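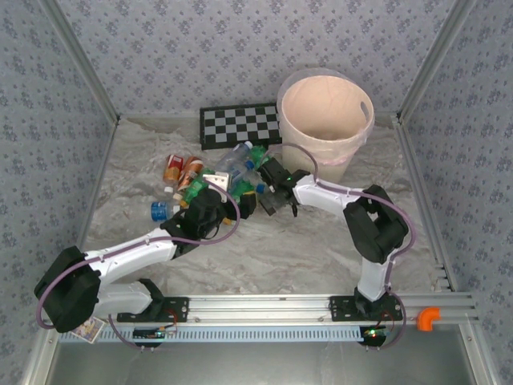
Lined bin and checkerboard mat against the papered walls.

Kira Community Recycling: progress report to the Flastamano Fund, period ending June

Sign-ups reached 197 households, against a target for the whole year of 60 more than that. Most of the new ones are in the flats along Győri Street, where we changed the collection day to Thursday after tenants asked for it.

The second-hand trailer is registered and in use. Tyre replacement cost more than we budgeted and we have moved money across from printing to cover it. No change to the total is requested. 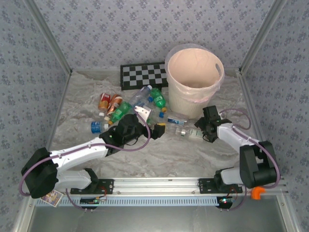

The Jivby depot lease was signed in April. The landlord still has to fix the roller door, so glass is being kept at the old site for now and moved by trailer.

School visits are behind. We planned 14 and have done two. Both went well, but term dates clashed with the depot move. The rest are booked for next term.
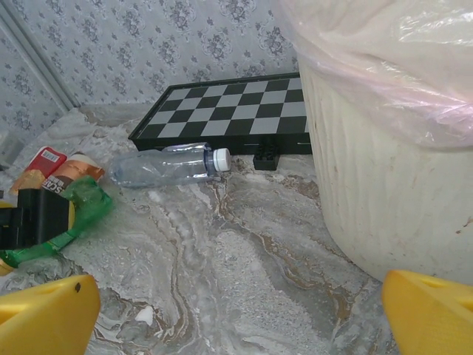 Report prepared by the Project Coordinator, Kira Community Recycling

Next period we will finish the school visits, print the new sorting guide in three languages and get quotes for a second trailer. The wages line is almost fully spent and we would like to discuss the next instalment before August.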